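Wallpaper tips, big prints especially

Posted Monday, September 23, 2019

Quick page this time, paste is already mixed for the hall closet. These are from my notes plus what people sent in after the paint page.

Buying. Get all the rolls at once, same batch number. Check every label before you leave the store, not at home. Mine all said 2784 except one at the bottom of the bag that said 3783, and I only saw it with the paste brush in my hand. Color looked the same on the table. On the wall, no. Big leaf prints eat paper, you lose a chunk off every drop getting the repeat to line up. Buy one more roll than the calculator says and keep the receipt.

Walls first. Wash with warm water and a little dish soap, rinse, let dry overnight. Fill holes, sand, wipe the dust off. New drywall needs primer or you'll never get the paper off again without taking the wall with it. Old gloss paint, rub it down with 100 grit till it's dull.

Greasy spots near the stove: stain blocker. Two coats. They come through otherwise, took about a month in my kitchen.

Plumb line. Don't trust the corner, don't trust the door frame. Hang a weight on a string, pencil mark every foot or so, join up with a level. No pen. Ink bleeds thru light paper.

Cutting. Long table, clean. Cut the first drop with a couple extra inches top and bottom, lay the next one beside it and match before you cut. Number the backs in pencil with an arrow for UP. Leaves are easy to hang upside down, ask me how I know.

Fresh blade. Then another one. Snap it off every drop or two, a dull blade tears wet paper and you can't hide it on a cream background.

Paste. Read the label on the paper, some want paste on the wall and some want it on the back. If it goes on the back, fold the ends in to the middle and let it sit the time it says. Same time for each piece. Set the oven timer. Short soak on one and a long soak on the next and the pattern drifts, because the paper stretches different.

Mirsad Milošević wrote in to say he puts a rubber band across the paste bucket and wipes the brush on that, keeps the rim clean. Tried it, works.

Seams. Butt them, don't overlap. Light pressure with the roller, wait ten minutes, go over again. Paste on the front comes off with a damp sponge right away. Tomorrow it's a shiny patch for good.

Inside corners. Never wrap a full width round. Measure at top, middle, bottom, take the widest, add half an inch, cut the strip there. Hang that, then start the leftover piece on a new plumb line on the next wall. You lose a sliver of the pattern in the corner. On a busy leaf no one looks.

Where to start with a large print: middle of the wall you see first. Find the center, decide if a seam or the middle of a motif goes there, work out both ways so the sides end even. Small space with paper on three sides, do the back first and then the sides.

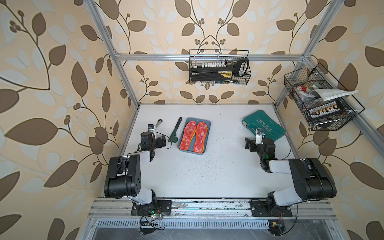 Brown and gray leaves on cream, vine design meeting at the center of the back wall.

Outlets. Power off at the breaker, plate off, paper straight over, small X cut from the center and trim. Plate back on when dry.

Bubbles. Leave them a day, most go flat by themselfs. Any left, slit with the blade along an edge in the pattern, dab of paste behind, press.

Kalliopi Petkov asks about steam in bathrooms. Vinyl paper, fan on, keep it away from the shower side. Plain paper will lift.

Leftovers: drawer liners, book covers, and keep one decent piece rolled up for patches. Write the batch number on it.

Stripping old paper next time. Have to go, the paste is getting a skin on it.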